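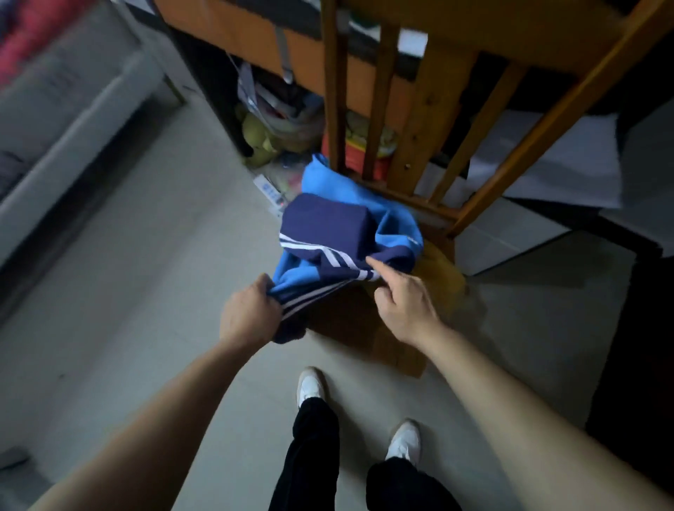
Blue jacket, three stripes, mid-fold

zastgate_lad
2 June 2025
Moving to a smaller flat in August and trying to work out what to do with clothes. The removal firm wants 154 pounds extra for wardrobe boxes. Has anyone just used bin bags?

RBellamy
Bin bags split. I did Molefe Road to the coast with them and lost a sleeve of a good coat. Pay for the boxes, or leave things on hangers and tie them in bundles.

zastgate_lad
Most of mine are tracksuits and jumpers, so I doubt they need hanging. The hangers can go to the charity shop.
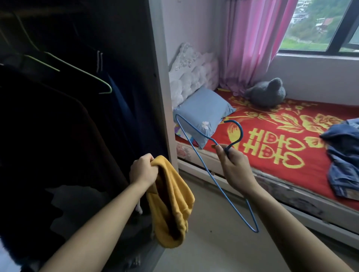
Narkitik
Charity shops near me won't take wire hangers. Ring first. And I disagree with Roscoe - 70 litre rubble sacks are fine for a short trip if you don't overfill them.

RBellamy
Fine until it rains and someone drops one. Mine was a short trip too.

zastgate_lad
It's only 2 miles, so I'm leaning towards sacks for the soft stuff and one proper box for the suit and coats. I've started folding the bottoms long and thin
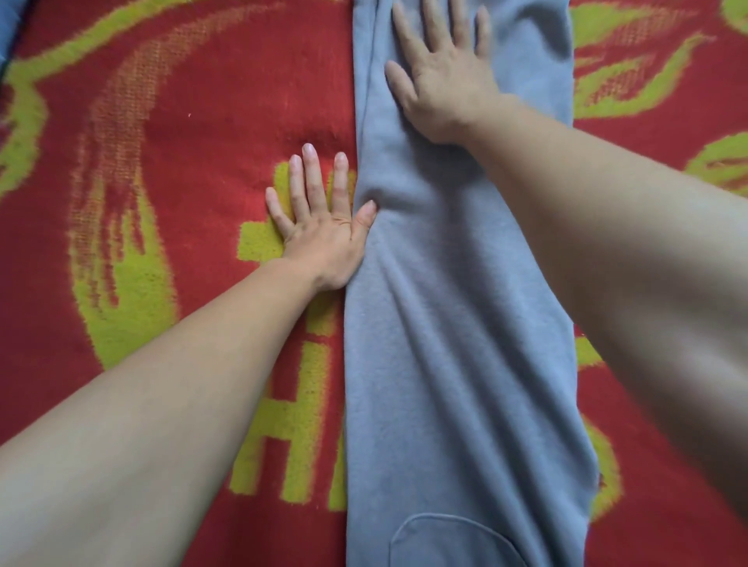 so they can be rolled and packed upright in the drawers. The movers say the drawers can stay full if they aren't heavy.

Narkitik
Check that in writing. Ours said the same and then refused on the day.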